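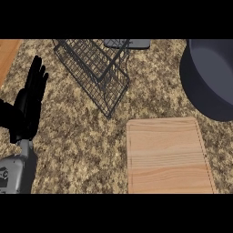
Week 9: Igneous rocks at home

Granite is a lovely place to start, as you've probably leaned on some! It cools slowly, deep underground, so its crystals have time to grow big enough to see — mostly quartz, feldspar and mica. Basalt cools fast at the surface and stays fine-grained.

Try it yourself: pick one speckled stone and draw a patch of it life-size. How many minerals can you tell apart? A hand lens helps a lot.

Reading: Boateng, chapter 2 (the Senik quarry pages are wonderful). Bring your drawings to the next class.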